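What can visitors try at the Bradcombe robotics open day?

Posted by Yu-ting Hsu, Jan 13, 2021

My daughter is 14 and wants to go to the Bradcombe open day. I went to their page and it mostly talks about the building. Is there a demonstration where you get to handle anything, or do you stand behind a rope? Also wondering how long to allow. We have a 94 mile drive.

Hermenegildo Serrano

I went in September with my son. There were 3 stations open and the one we liked was the hanger table, run by people from Clandotar. You hold a gripper by hand and pick up plastic clothes hangers and put them in a basket. It sounds easy. When they are piled together they hook on each other.
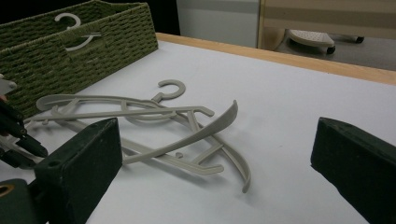 Two hangers tangled on the table, with the green basket behind.

You get a short talk first, then a turn each. The staff tell you to close the fingers slowly and to look at the fingers, not your wrist. My son wanted to start with the pile and was told to do a single one first.

Recordings from the hand-held grippers are what Clandotar uses to train its robot arms, and the woman giving the talk said they had 298 from visitors by that morning. She took questions on it for a good while. A hanger lying by itself with nothing across it, hook toward the far edge of the table, is a good one to learn on, and I would ask for that if your daughter hasn't done it before. My son wanted to grab the hook and she suggested trying the long bar too. She also went into how they sort the recordings, but I was watching the table by then.

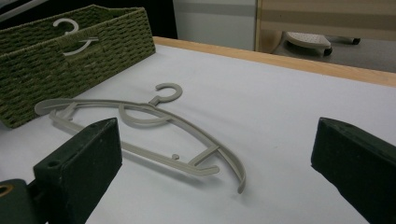

Allow two hours. The line for the hanger table was the longest.

Tin-yau Choi

Go early. Parking is bad after lunch. They said nearly 2000 people came.

Pei-shan Wu

Agree with Hermenegildo on the hanger table. I'd add that you can stand close while other people take their turn, and I learned more from that than from the talk. Look at how the two pads close on the bar from both sides.
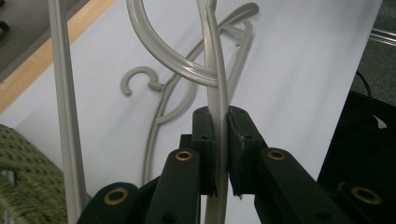 Other things to know before you go

Bags have to be left at the front desk. The Istel room upstairs is a video only, so skip it if time is short. Under 16s need an adult with them at the tables, so plan on staying with her.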